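4.3 Recording the shoe rack task

This section covers one demonstration of the sandal task used in the Hollus grip study. Finish the calibration in 4.2 first. Both hand-held grippers record at the same time as the head camera.

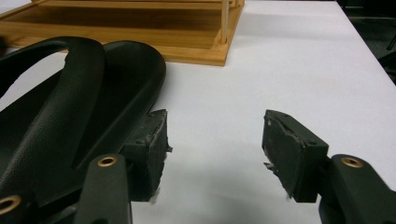
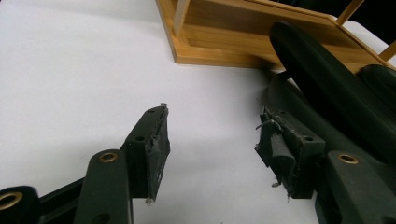
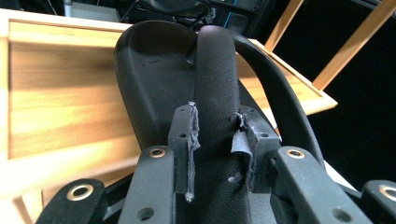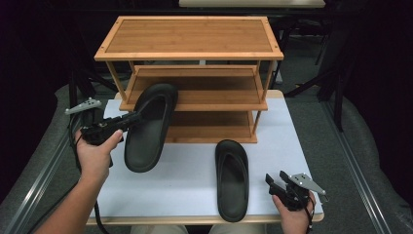

1. Sit facing the table with the rack on the far side and the pair of sandals within reach.
2. Hold one gripper in each hand with the jaws open. Start the recorder and wait for two beeps.
3. Close the jaws on the heel end of one sandal. Lift it toe first toward the rack and set it down.
4. Do the same with the second sandal, then return both grippers to the open position.
5. Stop the recorder and enter the result as placed, dropped or regrasped.

Note: Keep the regrasps. Rasa Hunt trained the policy with and without them, and the version with them dropped fewer sandals. The current set has 1231 demonstrations, 33 of them marked dropped.

Caution: Keep the cables clear of the jaws while lifting.

Caution: Do not change finger pads partway through a set. Worn pads slip differently from new ones, and the grip width values will not match. If a pad has to be changed, close the set, repeat 4.2 and open a new one.

Send questions on labeling to Priit Kivi. Section 4.4 explains how to line up the three video streams.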